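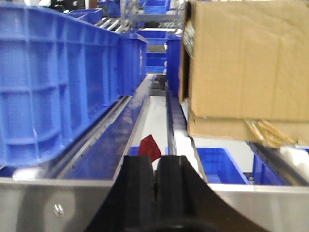

Moving Your Pantry Into the Basement -- notes for my 20 minutes at Stometden, February 25, 2023

Say hi, thank Kalliopi Gkikas for setting up the chairs. Water first!

Start with the flour story. I bought 200 pounds of it the year we moved to Ekpo (yes, really) and stacked it right against the outside wall. Wait for the groan -- somebody always groans. Then the moth part, but keep it short, people are eating.

Next bit: dates. I write the month I bought a thing on the lid, big marker, and the older stuff goes up front. We're a family of three and I still found soup from two apartments ago. Ask who has a can older than their dog.

Skip the canning question unless it comes up. If it does, send them to the Bisard class, I'm no canner.

Shelf heights -- mine start 8 inches off the floor and I wish I'd gone higher after our wet February. Pass the moisture meter around. Get it back this time!!

Questions, then remind them the sign-up sheet is by the coffee.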